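Grip was the weak bit

21 March 2025
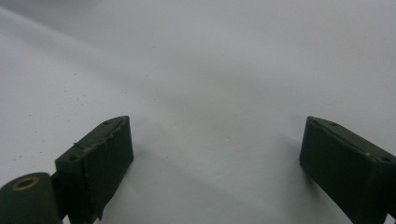
Dark green gripper fingers over a plain white surface.

I have been deadlifting for longer than I care to add up, and for nearly all of that time I used straps. I bought my first pair because everyone else in the gym had them. After that I wore them for anything heavier than a warm-up, and for rows, and for shrugs, and in the end for pull-ups too. My back got stronger and my hands stayed where they were.

I found out how far behind they were in January. I had left my kit bag at home and the gym at Doretley doesn't lend straps. I warmed up as normal and loaded the bar to a weight I would normally do for sets of five. The first rep went up fine. On the second the bar started rolling towards my fingertips, and on the third I had to put it down. My legs had plenty left in them. I tried again with chalk and got one more rep.

Kai Meinecke was on the next platform. Kai is a good deal lighter than me and has never used straps as far as I know. He asked how long I could hang from a pull-up bar. I didn't know, so we timed it. I managed 39 seconds, and the last few of those were not pretty. He told me to stop worrying about the deadlift and sort that out first.

So I've spent the time since then training my grip, and a few people have asked what I did. It is quite dull.

I train it twice a week, at the end of a normal session. I tried doing it first and it ruined everything that came after, because you can't row properly if you can't hold the handle.

The first session is holds. I start with dead hangs from the pull-up bar, both hands, thumbs wrapped round, shoulders pulled down a little so I'm not dangling off the joints. I stop a few seconds before I would fall off. Then I rest until my forearms feel normal again, which takes longer than you would expect, and go again until I've done four. After that I hold a loaded bar at the top of a deadlift. I set it on the pins in the rack just below lockout so I only have to lift it an inch. Double overhand, no hook, no mixed grip.

The second session is pinching and carrying. For the pinch work I take two plates, smooth sides out, and hold them together with my fingers on one side and my thumb on the other. My thumbs were much weaker than the rest of my hand. A pair of plates I could have thrown across the room slid straight out of my left. I started with the smallest ones on the tree and felt silly doing it, then moved up when I could hold a pair for a slow count of twenty.

Then farmer's walks. Doretley has a strip of matting along the back wall and I go up and down that with a dumbbell in each hand until I have to put them down. If it's busy I stand still and hold them.

I did buy a pair of hand grippers, the sprung sort, from a firm called Fledon. They're fine. I keep them on my desk and squeeze them when I'm on the phone. I don't think they have done much for my deadlift, as closing your hand hard and keeping it closed while something tries to open it seem to be separate skills. A mate swears by the Lenz ones with the thicker handles. I had a go on his and they hurt my palm.

What I had not planned for was my elbows. By the third week I had a nagging ache on the inside of the right one, and it got worse whenever I turned a door key. I had gone from no direct grip work at all to a lot of it. I dropped one session, left the grippers alone for a bit and did some finger opening against a thick rubber band (the sort that comes round broccoli). The ache went off after a while and I added the second session back in slowly. If I were starting over I'd do one session a week for the first month.

Skin is the other thing. I file my calluses down after a bath with a cheap foot file. I skipped it for a fortnight and tore one on the bar, which meant a week of very careful washing up.

As for results, I can now do my normal sets of five without straps, with chalk, and the bar stays put. My top single is still better with straps on, so I still use them for that and for high-rep rows. I don't see anything wrong with it. They're in the bag and they come out once a session at most.

I've not retested the hang properly. Kai wants me to do it fresh at the start of a session, and I keep turning up and wanting to squat. I'll do it before Easter and put the time in the comments.

Next on my list is a thick bar. The gym doesn't have one, but Triter sell rubber sleeves that fit over a normal bar and I've ordered a pair. If anyone has used them for pressing as well as pulling, let me know how you got on.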